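Lolencombe Guest House: Frequently Asked Questions

Last updated Thu 7 December

Many guests write to us with the same questions before they arrive, so I have collected the answers on one page. If your question is missing, please write to us and I will add it.
Bendik Forsberg, host

Is breakfast included in the price?

Yes, for all rooms. Breakfast is from half past seven until ten. We have bread, cheese, eggs, porridge, fruit and something from the oven. If you must leave before seven, tell us the evening before and we will prepare a bag for you.
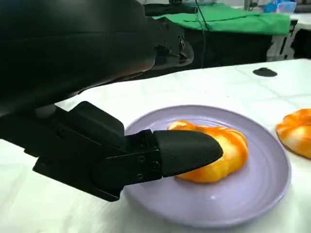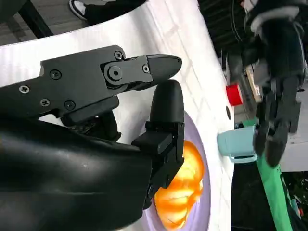
Can you cook for allergies and special diets?

In most cases, yes. Please write it in your booking and not only tell us at the table, as the shop in Saltava is small and we order special things two days before. Our kitchen uses nuts and wheat flour every day. For this reason we cannot promise food that is completely free from traces.

How do I reach you without a car?

Take the train to Saltava and then bus 53 in the direction of Gistilwood. Get off at the stop called Paulík, where the road divides. From there it is a short walk uphill. The last bus goes quite early on Sundays, so please check the timetable on the same day. We can fetch you from the stop if you ring us before you get on the bus.

When can I check in and check out?

You can have your room from three in the afternoon. On the day you leave, we ask for the key by eleven. Luggage may stay in the hall until the evening, but the hall is not locked during the day.

Do you accept dogs?

Yes, in the two rooms on the ground floor. Dogs may not come into the breakfast room. Please bring your own blanket for the dog and keep it on a lead in the garden, as the neighbour has hens.

Is there a kitchen for guests?

There is a small one upstairs with a kettle, a fridge and two cooking rings. Please write your name on your food. What has no name is thrown away on Monday.

Is the house open all year?

No. We close after New Year and open again in May. The forest path to Gistilwood can be icy in winter, and good shoes are necessary.

How do I cancel?

Write an e-mail with your booking number. Up to one week before arrival we return the full amount. After this we keep the price of the first night. If we can let the room to another guest, we return this also.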